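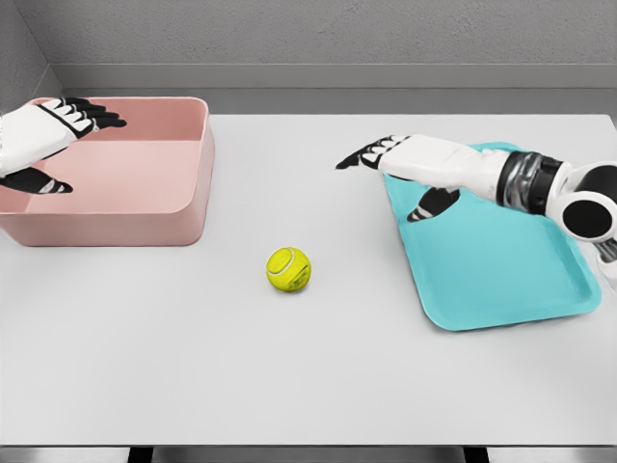
A simulated tabletop task with a tennis ball, a pink bin and a turquoise tray.

The data team at Stimby works on the second floor of a former print shop in Kemwood, and most of its robots exist only on screens. The company collects demonstrations for a learning system called Amato, which is meant to control a pair of arms with five-fingered hands. A person guides the simulated arms through a job, the software records it, and the recording goes into the training set.

The team's data lead, who asked that the staff not be named, has been running the collection since March.

"People come in expecting something complicated," the lead said. "Then we show them a ball, a bin and a tray on a white table. The ball goes in one or the other, depending on the instruction. We've spent weeks on that."

Each operator wears tracked gloves and works in sessions of 42 minutes. The table gets reset between takes, with the ball in a new spot and the containers moved or turned a little.

"If the tray always sits square to the table, the system learns that trays sit square to the table," the lead said. "So we turn it. We want the hands to start in different places too."

A set for one task is 100 accepted takes. Getting there takes longer than the number suggests. In the first week on the ball task, the team kept only 53 of its takes. Many of the rest were thrown out for long pauses, where the operator stopped to think with a hand over the table.

"A pause looks like nothing to us, but it goes in with everything else," the lead said. "The system will copy it. We had an early version that reached out and just waited there."

Failed grasps are handled differently. If the ball rolls and the operator goes after it and picks it up, the take stays in.

"I want those. A ball rolls, that's what it does. Somebody has to show it how to recover."

The choice of hand is left to the operator, within limits. Most people use the hand closer to the ball. The lead checks the totals on Saturday and asks for more from whichever side is behind.

Stimby built its first scenes on a physics package from Broltel and still uses it. The lead said contact between fingers and a round object remains the weak point, and that the ball has sometimes shot out of a closing hand for no good reason. Those takes are deleted.

The lead would not say when Amato will be tried on physical arms. The next job on the schedule uses 4 objects on the same table, and operators start practicing it next week.

"They've asked for anything that doesn't roll," the lead said.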